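Prornoline Cinema Subtitle Display, Model 934

The Prornoline 934 is a caption display unit for independent cinemas, film societies and festival venues. It shows subtitles on a separate panel beneath the main screen, so that the film print or digital file is left unaltered. The unit is supplied in Australia by Brinudstead.

Supplied with each unit
Display panel, wall bracket, power lead and a printed operator's guide. Cartons should be kept for the length of the warranty.
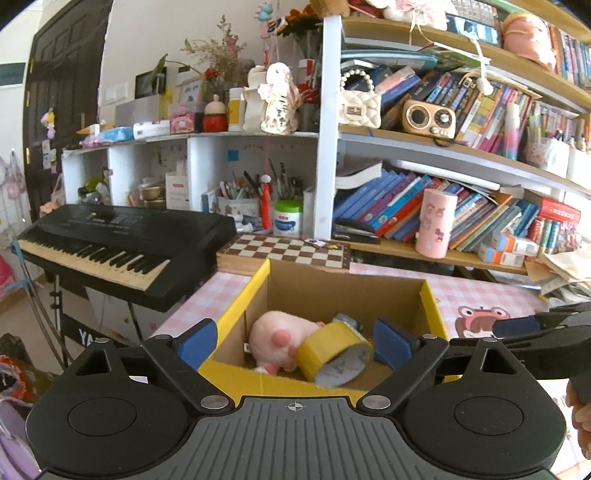 Specifications
Panel width: 3 metres
Brightness levels: 7
Memory: more than 20 feature-length caption files
Colour of text: white or amber

Operation
Caption files are loaded before the session and start on the projectionist's cue. The Uchida timing module, sold separately, allows the unit to follow the soundtrack without an operator.
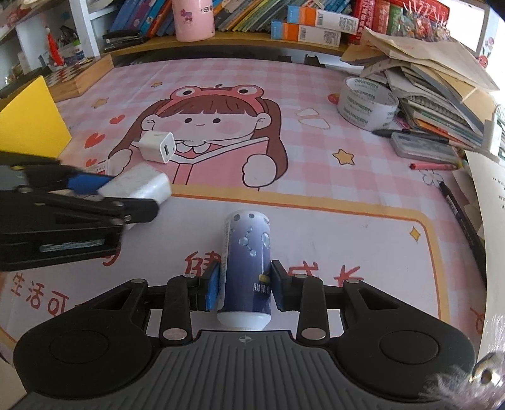 Where the module is fitted, a short test with the opening reel or trailer is recommended. Venues using the older Gilano bracket will require an adaptor plate.

Hire
Units are available for festival hire from February. Enquiries should state the venue, the seating capacity and the languages required.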